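Chapter 6
When the Gripper Won't Let Go

I learned about stuck grippers from a pillow. We were running a two-arm cell at Briner, teaching it to dress and undress a pillow with an old T-shirt, and on run 708 the right arm took hold of the fabric and simply kept it. The release command went out, the log said "open", and the fingers stayed shut. Meanwhile the left arm carried on with its own half of the job - pulling the other way, naturally.

It's a lovely task for finding faults, by the way. Cloth bunches up, it hides things, and both arms have to work within a hand's width of each other. 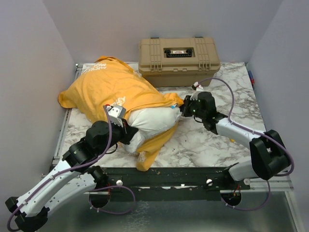 6.1 What the log didn't say

My first guess was a torn cable. Wrong! The controller was reporting the command it had sent, and we'd all been reading that as the position of the fingers. The two had drifted apart for 14 seconds before the motor tripped on heat, and by then I'd reached in to free the shirt with the power still on. Please don't do that. We'll get to lockout in 6.3, but first let's look at how a release should be confirmed.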